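Re: [stores-list] Sloped bins vs. straight-sided, again
Date: 22 June 2025

On the list, a member at Raltbridge wrote:

> We switched one line over to the Musa sloped bins in January and I
> wouldn't go back. Everything slides to the middle, nothing hides in
> the corners, and the floor wipes clean in no time. We've ordered 14
> more. If you're still on straight-sided boxes you're wasting space
> and time. Happy to share the spec sheet.

I'd like to see the spec sheet, please, but I have some doubts first.

"Everything slides to the middle" depends a lot on what you put in. Slopes only help the parts that touch them. Once a piece gets to the floor, and the floor is flat, it stays where it landed. We tried a sloped bin at Zenditham with molded caps and with short lengths of bent tube. The caps behaved. The tubes leaned on the slope and stayed there, and we spent the afternoon nudging them down by hand.

Then there's the space. A bin that narrows toward the bottom holds less than a straight one with the same opening, and I don't see how that gets counted as a saving. Our straight-sided boxes hold 280 caps. The sloped one was full at well under that, and it still took up the same spot on the bench. Four of them side by side and you start to run out of bench.

Wiping clean I'll give you, up to a point. Bare brushed metal is easy to wipe. It also shows every scratch, and anything shiny on a shiny floor is a pain to see under overhead lights. Colored parts are fine — orange on gray you can't miss. What are you running at Raltbridge? If it's all bright plastic, I can see why you're happy.

Tall sides are my other gripe. Whatever goes in after the last few parts has to go down deep and come back up without touching a wall. Fiore sells a lower one with a steeper front, and they wanted a minimum order of 100, so we passed. Has anyone here bought it in smaller lots?

I'm not saying don't buy them. I'd just want to hear from someone who has run them with more than one kind of part before we spend anything. Also, did you pad the floor or leave it bare?

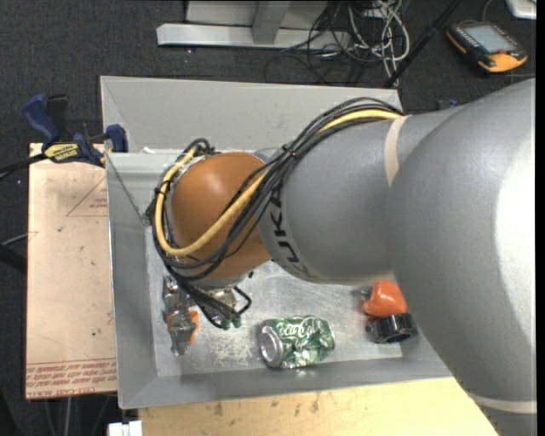 Dale Orrick
Stores and Packing Lead, Zenditham

Please reply to the list and trim your quotes. The digest goes out overnight.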